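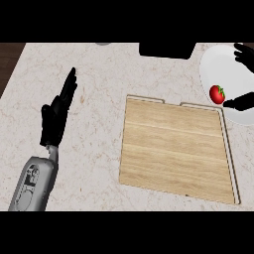
Is the Gindance simulation kit worth paying for if you don't own a robot? For me it has been, as long as what you want is to learn how two-handed robots get programmed and you're fine with never touching a real one.

I've had my subscription since April and I've been promising a proper write-up for so long that Olga Morais has started asking me about it by text. So, Olga, put the kettle on.

Gindance sells a pack of simulated rooms and tasks that you run on your own computer. You pick a task, you drive a two-armed robot with a keyboard, a game controller or a script you wrote yourself, and the software saves everything. The starter plan gets you 12 tasks. I paid for the year up front, 300 dollars, which made me wince a bit (I have a perfectly good bicycle that cost less).

Setup took me most of a Friday evening. The installer is fine. The part that got me was the graphics driver, which I had to update twice, and then the controller was mapped backward so every time I pushed left the arm went right. There's a checkbox for that. It's on the third settings page, under "input", and I found it at 9 p.m. after a lot of bad language.

Most of my time has gone into the kitchen tasks, and the tomato one in particular. You've got a marble countertop, a wooden cutting board, a white plate with a tomato on it, and a black hand on each arm. Getting the right hand in around the tomato is the bit I've practiced more than anything else in the whole pack. Come in too low and the thumb bumps the plate. Come in too high and you close on air and feel like an idiot. Meanwhile the left hand just needs to stay out of trouble, so I park it flat and open over the bare counter, which I recommend to everybody starting out!

I do love how the kitchen looks. The veins in the stone, the grain in the board, the little green stem on the tomato — somebody cared about that. My gripe is with the view. I run it letterboxed with the black bands top and bottom, and things at the back of the counter get chopped off. You can change the viewpoint, but the tool for it is clumsy and it forgets what you picked when you restart. I wrote to support and got a reply from a very nice man called Reinaldo Lacerda, who said it was a known problem and sent me a settings file to paste in. It worked. I'd still like a save button.

What else? The replay feature is great. You can slow a run right down and see the exact moment your fingers went wrong, and I've learned more from that than from the tutorials, which are short and assume you already know what a wrist joint is for. The scripting side is in Python and the commands have sensible names. Lurdes Carrilho, from my old evening class in Pradbridge, had her first script moving an arm before we'd finished our coffee, and she hadn't written any code since school.

The weak spot is how things feel once you've got hold of them. Round objects slide around in the fingers in a way I don't quite believe, and there's a "grip help" setting that's on by default and makes you look much better than you are. Turn it off after the first week. Your scores will drop and you'll sulk, but you'll get over it.

I also tried the free version of Flirport before I signed up. It's lighter and ran happily on my old laptop, but it only gives you one arm at a time and the rooms are plain gray boxes. If you're just curious, start there and spend nothing.

Cancelling, for those who asked: you do it from the account page, and you keep your saved runs. I haven't cancelled. I've got 3 tasks left that I can't finish, and next up is the one with the drawer, which I've been putting off for weeks.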